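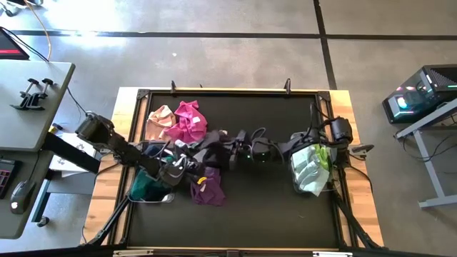
Folding the Mixed Pile
Speaker notes – Jytte Juhl
Clolden Home Skills Evening, Mallet Hall, Mon 31 May
Room holds 80. Handheld mic, so fold with the mic in the stand, never in my hand (March!!)

1. Opening – leave the slide up while people sit down

Say hello, wait for the coats to settle.

Ask: who has a heap at home right now? Hands up. Put my own hand up first.

I love a heap. I really do. Peach, bright pink, purple, dark teal, lime, pale blue, and a dark knot of gray and black in the middle where everything has hold of everything else. Most people look at that and see an evening gone. I see the best part of the week, and by 8:30 I want at least half of this room to go home and tip out a basket just to have a go.

Tonight is about the small stuff and the soft stuff. No fitted sheets. (Somebody will ask. Fitted sheets are the fall talk.)

2. Why the heap gets stuck

People try to fold straight out of the pile. They pull one corner, three other things come along, and they fold the one they wanted on top of the ones they didn't. Then the finished stack is sitting on the unfinished heap and slides off.

Demo: pull a corner from my own basket, let it drag. Don't rush this, it gets a laugh and it's the whole point of the first half.

The fix is two jobs, done one after the other. First loosen, then fold. While you're loosening you are not allowed to fold anything, not even the easy one on top. Tell the story about my brother and the napkins if time is good.

3. Loosening

Push the whole heap to the far side of the table. You want clear space on the side where you're standing, at least as wide as your two forearms.

Start with the brightest thing that is mostly on top. Lift it from the middle, straight up, and give it a second to hang. Most of what was clinging will drop off by itself. If it won't, set it down a little way from the pile and peel the other piece off there.

Leave the dark things till last! Black on black on a dark table is miserable to sort, you can't see where one stops and the next starts. Once the colors are out of the way the darks come apart in no time.

If your table is dark too, put a pale towel under the darks. If your table is pale, lucky you.

Labels and tags: great little handles for finding the right way up. A label nearly always tells you where an edge is, and an edge gets you to a corner.

Pause here for questions. Water.

4. Finding two corners

This is where I slow down. Pass out the practice cloths (blue crate, under the Dandoteck speaker). One each, and neighbors can share if we're full.

Everyone scrunch the cloth into a ball. Properly, like you're cross with it. Now put it down and look for one point sticking up. There's always one. Pinch it. Run your other hand along the edge from there until you hit the next corner. Don't look for the second corner with your eyes, let the edge take you.

Hold both corners, lift, one shake. Just one. People shake and shake and all they're doing is getting tired.
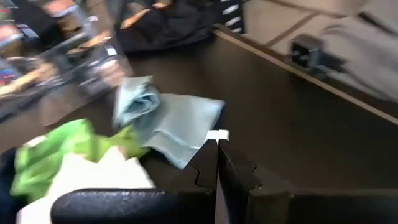
Now, what do you do with a cloth that has come out half flat and half rolled? Leave the flat half alone. It's already done what you wanted. Put one palm on it, keep it there, and unroll the other end away from your palm. If you pick the whole thing up again you lose the good half and you're back at the ball. I did this wrong for years and I was so pleased when I worked it out that I rang my sister.

A diagonal crease means the corners aren't square to each other yet. Pull gently on the two opposite corners, across the crease, and it lies down. Try it! Walk around during this bit, it's the nicest five minutes of the evening and I always find somebody in the back row who has a better way than mine.

If someone does have a better way, get them up to the front.

5. Folding

In half, edge to edge. Smooth from the fold out toward the open side. In half again. For anything going in a drawer, one more fold in thirds so it can stand up by itself.

Thick ones: stop a fold earlier. A thick cloth folded too many times turns into a brick that opens itself overnight.

Thin slippery ones: roll them. I know some folders are strict about rolling. I am not strict about anything except finishing the loosening first.

Show the stand-up test – set it on its edge on the table, take your hand away, count to 2. If it stays, it goes in the drawer.

6. Stacks

Sort by where it's going. Sorting by color looks lovely and I do it for fun on Sundays, but then the kitchen cloths and the gym things end up in one pretty stack and you have to take it apart in the hallway.

Fold side facing you, open edges at the back. Then when you pull one out, the rest stay put.

Whites: I keep those on the end nearest the window so I can spot marks before they go away. Anything with a mark goes over the back of a chair. It does not go back in the heap!

7. The Feden basket question

It always comes up. Yes, mine is a Feden, it was a present, any basket that tips easily will do. Low sides are better. Move on quickly or we lose ten minutes to baskets.

8. Sending them home with something

Handout is one sheet, printed both sides. Loosening on the front, folding on the back. Spare copies on the piano.

Challenge for the week: take the worst heap in the house, set a timer for the length of two songs, and only loosen. Walk away when the songs end. Come back to it after supper and see how fast the folding goes. I'd love to hear about it – my card is clipped to the handout.

Questions until they turn the lights up. Collect practice cloths at the door, scrunched is fine, I'll enjoy doing them tomorrow.

Take home: crate, timer, extension cord, my green cardigan (left it last time).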